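Buscamos familias y personas que sepan dudar

Convocatoria abierta para probar cocinitas de juguete. Wustosix, equipo de pruebas de consumo.

Llevamos tiempo leyendo en las cajas que tal cocinita "desarrolla la autonomía" o "enseña a comer sano". Puede ser. Nosotros no lo hemos visto demostrado en ningún sitio y preferimos mirar antes de repetirlo. Para eso necesitamos gente que juegue, que ordene lo jugado y que nos cuente lo que pasó, también si lo que pasó fue poca cosa.

La prueba se llama Lonina y compara juegos de cocina sueltos, de los que se usan sobre cualquier mesa, sin mueble ni fregadero. No trabajamos para ningún fabricante. Los juegos se compran en tienda y se pagan a precio de tienda.

A quién buscamos

Adultos con al menos una criatura de 3 a 6 años en casa. No hace falta formación en pedagogía; si la tiene, le pediremos que la deje un rato en la puerta. También admitimos abuelos, tíos y cuidadores habituales, siempre que el padre, la madre o el tutor firme la autorización.

No es un buen puesto para quien ya está convencido de que el juguete de cocina es maravilloso, ni para quien lo considera una tontería. Las dos posturas llenan formularios muy parecidos y casi no nos sirven.

Qué hay que hacer

Asistir a 3 sesiones en nuestra sala de Bakos, por la tarde. Sentarse cerca, no dirigir el juego y tomar notas en una hoja que le daremos. Al terminar, recoger las piezas con el niño o la niña y anotar cuánto se tardó y quién recogió de verdad – sabemos la respuesta habitual, pero hay que escribirla.

Después hay una charla corta. Preguntamos por el ruido, por las piezas que acaban debajo del sofá y por si usted compraría el juego con su dinero. Esta última pregunta suele arruinar muchas opiniones entusiastas.

Qué ofrecemos

80 euros por participante adulto, pagados al acabar la última sesión. Merienda, de la de comer. No regalamos los juguetes, porque un regalo ablanda el juicio de cualquiera.
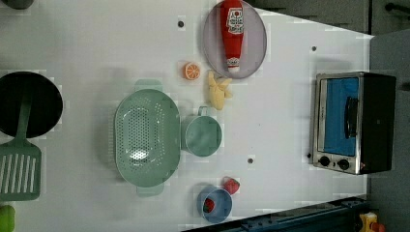

Nos interesa sobre todo a qué se juega cuando no hay instrucciones. Los catálogos hablan de "recetas" y de "menús equilibrados", y uno se pregunta quién los prepara. ¿Qué cena sale de un bote de kétchup, un plátano a medio pelar y un par de fresas? ¿Irá algo al hornito o se quedará todo en el escurridor verde? Tampoco damos por hecho que la taza a juego con el escurridor importe a alguien menor de treinta años. Apunte lo que vea, sin adornarlo.

Cómo apuntarse

Rellene la ficha Flarkoris en el mostrador de la sala o pídala por correo. Son 10 preguntas y una de ellas tiene trampa. El plazo se cierra el 17 de abril de 2026. Contestamos a todas las solicitudes, incluidas las que rechazamos.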